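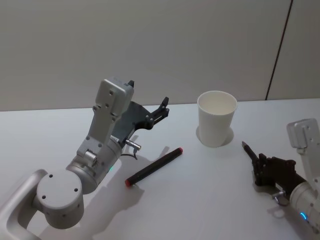
Put the marker in the cup, Rocío Urrego kept saying, and you'll never have to hunt for it again.

Dell had heard this sort of thing before. At Brarnidlow they'd been issued a desk tidy each, grey, with a slot for everything, and by June every slot was full of chewing gum wrappers. A paper cup was a worse idea still. It weighed nothing. One long black marker leaning on the rim and over it would go, and then you'd have a cup to pick up as well.

"It won't tip," Rocío said down the phone.

"You haven't seen it."

"I've seen a cup, mate."

He looked at the marker lying on the white table, red cap towards him. It seemed perfectly all right there. He could find it. He had found it just now, while she was talking, without any system at all.

The Shin cartons still had to be labelled before the truck came – 8 for Vokia, 2 for Orano – and she wanted them done in red, in capitals, on the side and the top. He'd asked why both. She'd said drivers. He doubted the drivers read anything.

"Are you doing it?" she said.

"I'm thinking about it."

He picked up the cup, looked inside, and went to see if there was any coffee left.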